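Open day at the Tornitz furniture works in Unness
2023-09-22
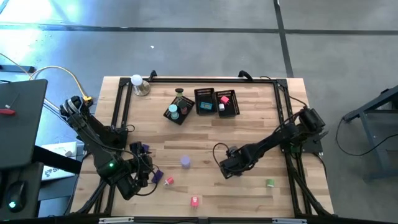
A light wooden tabletop with the grain showing, and a purple cube on it.

Our evening class in woodworking has wanted to visit Tornitz for a long time, and in September they finally opened the doors for the public. I was asked to write the report, so I will try to put down what I remember and what I find in my notebook. I ask the ones who were there to correct me if I have mixed up something.

We were six from the class who went, with two cars. The road to Unness is narrow after the bridge and we came a little late, but the tour had waited for us, which was very kind. Coffee was served in the old office. There were also cinnamon buns, and Arlo Wojcik ate more of them than he wants me to write.

The tour was led by Ívar Hallgrímsson, who has worked with drying of wood for most of his life. He started outside, in the timber yard. I had expected that we would go quickly through this part, but we stayed there almost an hour and for me it was the best of the whole day. The planks lie in stacks under a roof with open sides. Between each layer there are thin sticks, and these sticks must lie exactly over each other from the bottom to the top. If they do not, the planks get a wave that you can never plane away completely. Ívar showed us one such stack that a summer worker had made. It is used only for teaching now.

He explained also how they paint the ends of the planks. The water leaves fastest through the end, so the ends shrink first and crack. At home I have always sawed off the cracked part and thought that this is how wood is. Now I have bought a can of end paint and will see if it helps with my cherry.

After the yard we went into the kiln. It was not running, so we could walk inside. The birch stays there for 24 days, and they lower the humidity slowly. Rostam Asadi from our group asked if it can go faster. Ívar said that it can, and that the customer then finds out in the first winter. They take a small test piece from the middle of the load and saw it in the shape of a fork. If the teeth of the fork bend toward each other, there is tension left in the wood and the load must be steamed. We were allowed to hold some of these forks. I would have liked to take one home but I did not dare to ask.

In the gluing room it is warm and smells a little sour. They choose the boards for each tabletop by eye, and lay them out on long trestles before any glue is opened. One of the gluers, Oddur Thygesen, let us try to arrange the boards for a small table. It is more difficult than it looks. We were proud of our result until he turned around two of the boards, and suddenly the grain was running calmly over the whole top. He did not say much about it. I asked him what rule he follows with the growth rings, up or down or every second one, as we have discussed this many times in class. He answered that he puts the beautiful side up. I must report that the discussion in class will probably continue.

For the finish they use mostly hard wax oil. Two thin coats, with a light sanding between, and the most important thing is to wipe away everything that the wood does not want to drink. Skosier, the smaller of their tables, can be ordered with soap finish too. The soap makes the wood paler and is nice to touch, but you must repeat it some times a year, and a glass of red wine will leave its memory. The tables in the lunch room have soap, and they have got many memories.

In the last room there was an exhibition of older pieces. I liked best a folding table drawn by Brynjólfsdóttir, with a hinge made completely of wood. Villads Grímsdóttir lay down on the floor to see it from under and made a drawing, and he has promised to copy it for everybody who wants to try.

At the end there was a sale of offcuts in the yard, 32 crowns for a box, as much as you could fit. Here I recommend to come early, because the wide pieces of oak were gone when we arrived. I got ash and some birch, enough for a few cutting boards. Arlo found a piece of elm with a big knot and would not tell us what he will make.

Some practical notes for those who want to go the next time. Parking is behind the timber yard and not at the gate. Take shoes with a closed toe, they did not let people in sandals into the gluing room. It is cold in the yard also when the sun shines. There is a bus to Unness but the last one goes back before the sale is finished.

The drying table that Ívar gave us, with days for each kind of wood and thickness, hangs now on the wall beside the band saw in our workshop. Please do not take it down, I have only this one copy.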